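Toy & Trinket Sorting Box, plain brown
Posted in Storage & Playroom | by the Studum shop desk | September
404 shares | 3 comments

We love a plain cardboard box at Studum, and this one from Horgan is the best we've stocked for the small soft stuff that ends up all over the floor. Plush toys, keychains, pom-poms, the sponge that wandered in from the kitchen (how does it always get in there?), it all goes in, and you can still see what you've got!

The trick is how low and open it is. Fold the flaps out and a kid can drop things in from any side, or you can tip the whole lot onto the rug on a Sunday afternoon and start over. There's no lid to lose. When you're done with it, flatten it and slide it behind a wardrobe until the next big sort.

It ships flat from our Milport store, in packs of 3 or singly, and goes together in a minute with one strip of tape along the bottom. The board is plain brown with no print on the outside, so stickers and marker look great on it. Item number 315, and we have 125 packs on the shelf as I write this.

A few things we've picked up from using ours at home:

Put the flat, firm things in first and the plush on top. Tall toys can stand up in the middle if you pack soft ones around them.
Keep tiny pieces like cards and tags in a bag of their own, or they sink straight to the bottom.
Leave it right on the rug while you sort. It slides nicely when you want to move along, and a soft rug is much kinder to your knees.

Keep it dry, please. It's cardboard, and a damp basement floor will finish it off fast.

An open box on the rug, mid-sort:
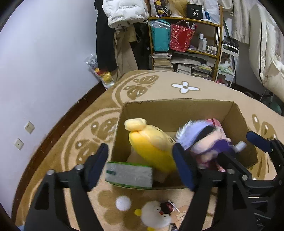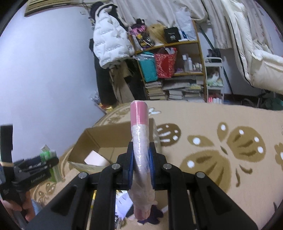
Istmont Annie wrote in to ask if the flaps can be cut off completely, and added that hers has been through two house moves and still holds every stuffed animal her twins own, though she did tape the corners again after the second one.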